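Subject: Re: [erken-walkers] What to carry in September

Hello all,

Thank you for the many answers to my first letter. I have now walked the Erken path two times, the last time with a bag of 25 liters, and I promised to write down what I learned about clothes and washing. The path is not difficult, but the longest stage is 24 km and you feel each thing you carry. My first bag was full of clothes that I never put on. I am now on the side of the people who take little and wash often.
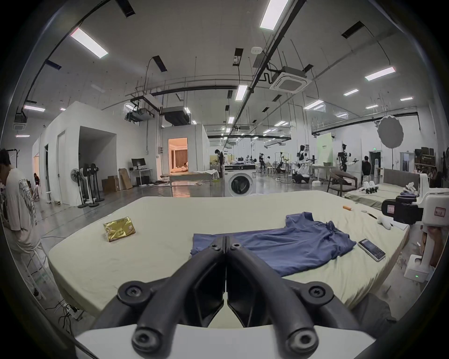

Ewan Ruddock wrote on 2021-04-08:
> I can't agree with the people who say one spare shirt is enough. In
> September it rained for most of our walk and nothing dried overnight.
> At the Ilex hostel the drying room was full before we arrived, and I
> put on a wet shirt two mornings in a row. My spare clothes weigh
> 800 grams all together. I'd sooner leave the stove at home. Also,
> does anyone know if the hostel still lets you use its washing machine?

Ewan, I understand you, and a wet shirt in the morning is a very bad thing. But I think the material is more important than the number. Thick cotton needs a full night and sometimes also the next day. A thin shirt of wool or polyester is often ready after dinner if you press the water out well. I roll the shirt in a dry towel and stand on it with my bare feet. My wife laughs, but it works better than twisting and the shirt keeps its form.

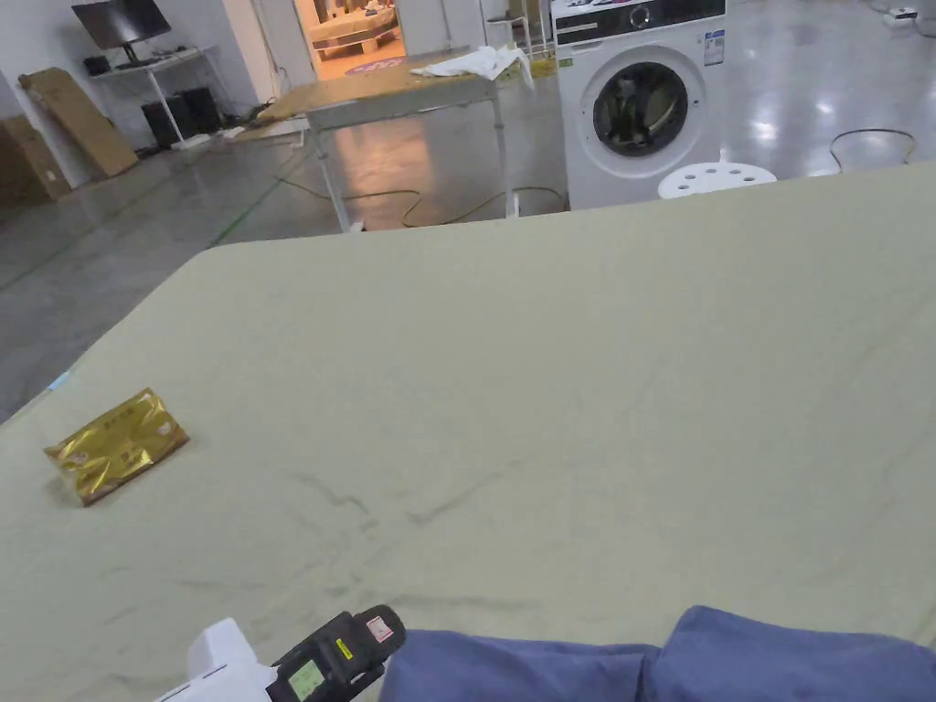

About the washing machine: I telephoned the Ilex hostel and the lady said yes, guests can use it until nine in the evening, and you pay at the desk. She also said that they have now two racks in the room behind the kitchen, so maybe the problem of Ewan will be smaller this year. I did not ask the price, I am sorry.

Lei asked me privately which soap I use. It is the Mirnum bar, the plain one without perfume. I cut it in half before I leave. It washes clothes and also hair, but for long hair I would not recommend it. Please do not wash directly in the stream below the second bridge, the farmer drinks from there.

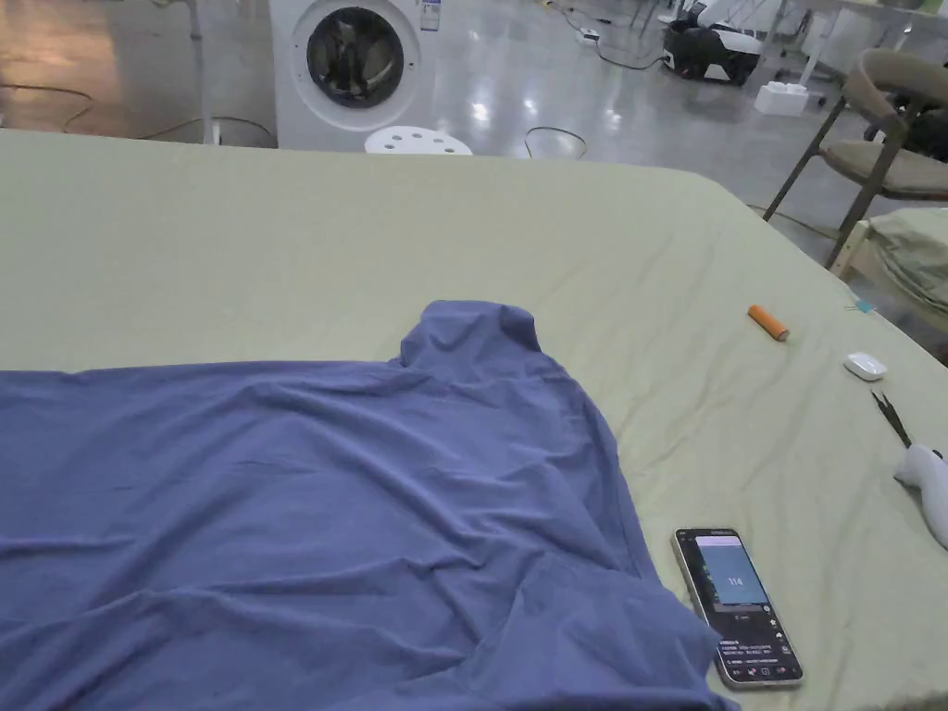 The socks are a separate question. I carry three pairs, and this is the only place where I am generous. One pair is only for sleeping and it does not touch my shoes, even when I am tempted. On the stage after Ilex the grass is high and your feet will be wet after some 18 minutes, so it makes no sense to start with the best pair. I change at the chapel, where there is a bench with a roof.

My list for the clothes, without what I wear on me:

1. One thin shirt with short sleeves and one with long sleeves. I choose a dark color for the long one, because it must also be good for the restaurant on the last evening.
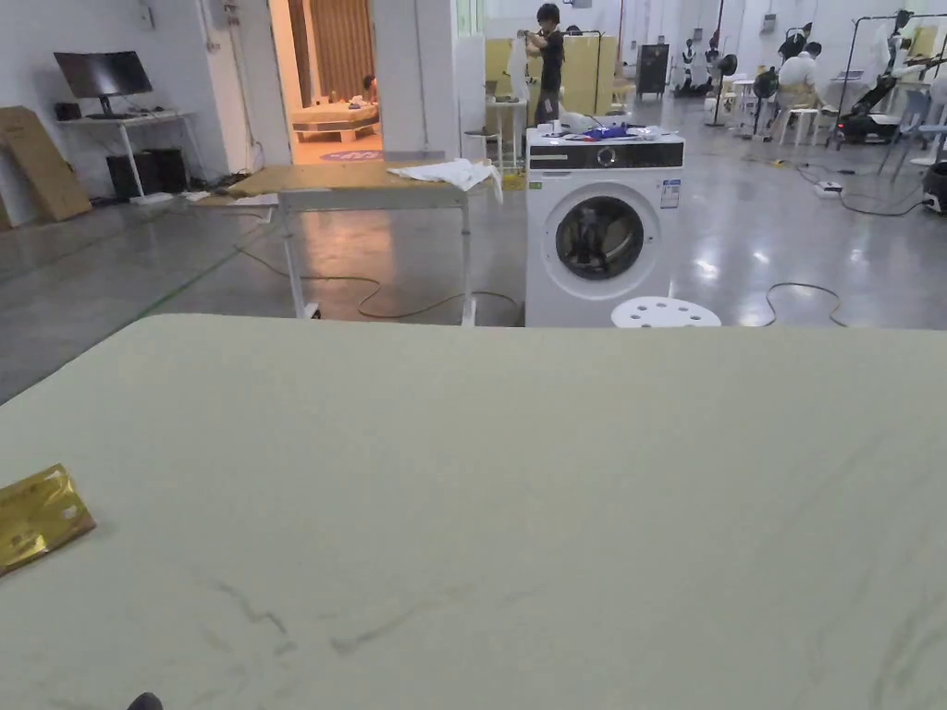 2. Two pairs of socks for walking and the pair for sleeping.

3. Light trousers. Not jeans, please, I made this mistake the first year.

4. A rain jacket, and a strong plastic bag for anything that is still wet in the morning. Safety pins also, to hang the socks outside on the bag.

If somebody has walked the north part after the new bus stop was made, I would like to read about it.

With best greetings from a rainy kitchen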